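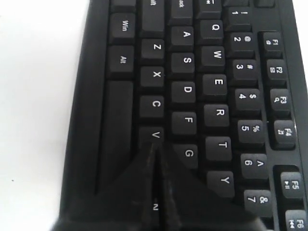 A reader in Brorum wrote in to ask whether we had all given up on passwords, and if so, whether someone could please tell her bank. She had been made to change hers again, she said, and the new one was turned down for being too much like the old one, which she had forgotten, so she had no way of knowing how to make it less like it.

We have read her message out loud in the office twice. It got a bigger response than anything we have printed since the parking piece.

So, passwords. I keep mine in a small address book with a sailboat on the cover. It began as an address book and still has a few addresses in it, mostly of people who have moved. Under H there is the login for Hivau, the service that runs our heating bills, and under S there is Sandhu Hardware, where I once opened an account to buy a single hinge. Sandhu wanted a password with a capital letter, a number, a symbol and no part of my own name. The hinge did not fit. The account lives on and wishes me a happy birthday every October, although my birthday is in the spring.

Every page of the book is crossed out at least once. Under E there is a whole column for Erklow, the library's lending system, running down the margin and up the other side. Erklow locks you out after 2 wrong tries. It then sends a code to the phone number it has on file, and in my case that number belonged to a landline I gave up when the kitchen was redone. I picture the code ringing somewhere in the wall behind the new cabinets.

The advice on all this has changed, by the way, and it changed some time ago without a lot of fuss. For years we were told to swap every password every few months and to stuff it with dollar signs. People did what people do and put a 1 on the end, and then a 2. These days the advice you hear most is to make it long and leave it be, unless you have reason to think somebody has got hold of it. Four or five unrelated words will do nicely. Long is hard for a machine to guess and fairly easy for a person to remember, provided the person is allowed to use spaces, and on half the sites I tried this month the person is not.

The other thing that matters is not using the same one everywhere. I know. I did it too. For most of a decade one password opened my email, my electric bill, a recipe site and a forum about gutters. The forum closed down, and I have no idea who ended up with its files. If you change only one thing after reading this, give your email a password that it shares with nothing else. Everything else you own sends its reset links there.

A password manager will take care of the rest if you can stand to set one up. I put it off for ages and then spent a wet weekend at it. It found 155 saved logins. I would have guessed a couple dozen. Among them were three different accounts at the same shoe store and one for a hotel I have never stayed in. It rated my passwords as a group and the word it chose was "poor," in orange. You can let it make up new ones for you, great long strings of nonsense, and it will fill them in by itself, right up until you are standing in front of somebody else's television trying to enter one with the remote.

I have kept the sailboat book as well. Several people who know more than I do have told me that paper in a drawer is a perfectly decent place for a password, if you trust the people who open the drawer. The burglar who wants my library account is welcome to my fines.

As for the reader in Brorum, we passed along what we could. If the bank will take a phrase, use a phrase, and if it insists on a symbol, put it between the words where you would naturally pause. Write it down before you press the button, not after. And when a form asks for your mother's maiden name, you are free to make one up, as long as you write that down too. Mine now has a very grand one, under M.

She replied the next morning to say the new password had gone through. She has been asked to choose a security question, and would like to know what to put for her favorite movie when she hasn't got one.

Suggestions to the usual address, please, and keep them clean. Next month: what to do with the drawer of old phone chargers. I am told there are people who have thrown theirs away.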